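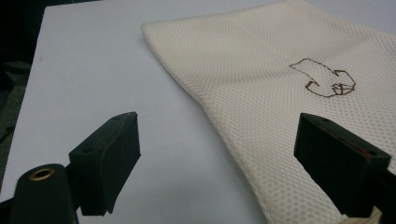
Cream mesh piece on the pale table, rolled edge at top, brown outline toward the upper right.

February 16, 2019

Mesh day. Wanted to get through the whole cream lot, did not. Notes while I still remember.

Table wiped down first, pale one by the wall. Good for the dark line, bad for the mesh itself, cream on gray-white and you loose the edge when you're tired. Next time slide a sheet of dark card under and the holes show up right away. Evie Ackroyd says she did this last month with the Trodon samples and it saved her a headache. Card is in the flat drawer, top one, under the tissue.

Creases. Piece had been folded in storage and the fold lines are still faintly there going across. Didn't want to iron the first one without a test. Tried a scrap of the same mesh, low heat, press cloth over and under, ten seconds. Holes kept their shape. Tried the same scrap on medium - holes went oval on one side and the whole thing got a little shiny. So low only. WRITE THIS ON THE IRON.

Steam without touching: works on the scrap too but slow, and it relaxes the rolled hem, not what we want. The hem wants to curl and I say let it curl until the piece is measured. If you flatten it first you get a longer number than the bag will ever really have. That's where my numbers and Evie's disagreed on the Binutitz pieces I think. Not proven.

Order I settled on:
lay it flat, no pulling
square up by the rows of holes, not by the edge (edge is wavy, don't trust it)
weights on corners, the small cloth ones
leave ten minutes
measure
then press if it needs it

Squaring by the rows is so much easier. Pick one row, lay the long ruler against it, nudge till it runs true. The edge can wander all it likes after that.

The outline. Jagged, short straight bits, with a loop in the middle and then the fussy part on the right with the little boxes and the hook going back underneath. I have no idea what it's meant to be. Evie thinks a teapot lying down. The paperwork from Flornstead calls it "motif B" and that's all it says. Doesn't matter for us but it would help to know which way is up when we photograph the set, so I've asked them.

What does matter is whether the brown line pulls the mesh. Plan for this: measure a row of holes that passes through the outline, then the same number of holes well clear of it, compare. Do it on at least 3 pieces before saying anything to Flornstead. One piece tells you nothing, mesh varies all by itself.

Test on the scrap that has a bit of brown on it: dabbed with damp white cotton, nothing came off. Dabbed with cotton plus a drop of the Ammann soap, very slight tan on the cotton. Could be dye, could be dirt from the table. Repeat on a clean surface before anyone washes a real one. No washing until then please, incl. the ones in the blue tub.

Snags: open weave catches on everything. Watch, ring, the rough corner of the steel ruler (filed it a bit, still not great). Caught one hole on the scrap and it ran to its neighbor. Short nails or cotton gloves. Gloves are annoying for placing weights but fine for lifting. Lift with two flat hands from underneath, don't pinch a corner and drag.

Storage - rolling instead of folding, obviously, given the creases. Tissue inside, tube from the paper store room, motif side out so the line isn't squashed into the inner curve. Have tried it on one scrap only. Tubes we have are a little short for the big ones, ask about longer. Labels go on the tube and NOT pinned thru the mesh, found two pinned already, took them out.

Still open:
- which way up is motif B
- soap test again, clean table
- hem: measure curled or flat? pick one and stick to it, Evie and me need to agree
- longer tubes
- dark card, cut a full table size peice and leave it there
- new tip for the iron label, marker wiped straight off last time

Log sheet is clipped inside the back cover, scraps are in the envelope marked CREAM. Put them back in there, they're the only test bits we've got.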